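Frequently Asked Questions — The Plirnard Parts Bench

Updated June 23, 2020

Hello and welcome! I'm Marcelle Hervieu, and I look after the desktop computer bench here in Trimville. These are the things people ask me most when they write in or stop by, so please have a read (and a cup of something) before you pick up the phone.
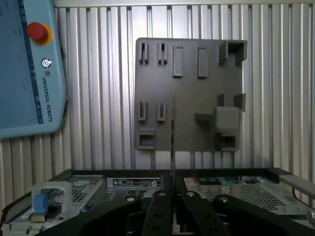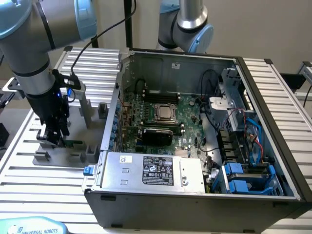
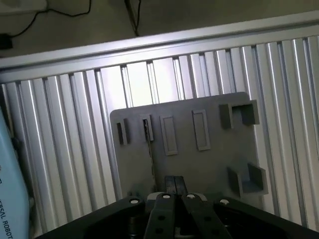

Do you only work on desktop towers?

For now, yes. We love a good roomy case that can lie on its side with the panel off, where you can see the power supply and the memory slots without a flashlight between your teeth. Laptops go to our friends at Katsaros, who are far more patient with tiny screws than I am.

Why are small parts kept in slotted holders?

A memory stick laid flat on a bench will find its way under a sleeve sooner or later, believe me! Standing upright in a slot, it stays where you put it and you can pick it up by the edges. Anything blocky does better in a pocket or a bracket with a bit of wall around it.

Can I make a holder board for my own bench?

Please do. Polyxeni Xenos draws ours, and she likes to leave 3 mm of space around a part so fingers can get in. Print one slot first and try it before you print the whole board — I skipped that step in December and I'm still using the result as a doorstop.

What should I take out before bringing my tower in?

Nothing inside, please. Leave the drives in their caddies and the cables plugged in. Do unplug the power cord, and do back up your files.

Will you reuse my old parts?

Only if you tick the box on the form. Parts that pass testing go on the Grestent shelf, which holds 1,360 pieces at last count, every one of them labeled. Boards and memory go into antistatic bags first.

How long does a checkup take, and what does it cost?

Allow 8 working days. The fee is $80, and that covers dusting, a memory test and a new coin battery if yours is flat. If we find something bigger we'll call you before we touch it.

Can I stay and watch?

Of course, we enjoy the company. Come in the morning if you can, and bring your glasses if you wear them — the lettering on those boards gets smaller every year.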